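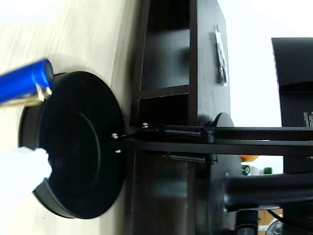 **Figure 1.** Desk lamp with round base and sprung arm; shelving behind.

Small items left on shared desks were recorded at Drustbridge on each of 90 working days. Pens were the items most often moved — usually towards a lamp or a mug. 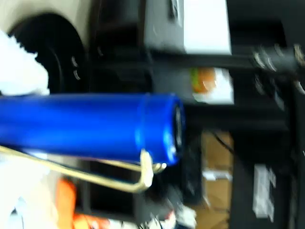
Iveta Vrabec objected that a pen beside a lamp may simply be in use, and the coding was revised in September to allow for this. Mugs were coded separately when they held anything other than a drink.
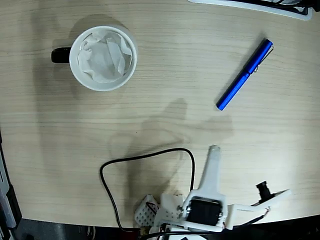 *Mug holding a crumpled tissue, with a blue pen to its right.*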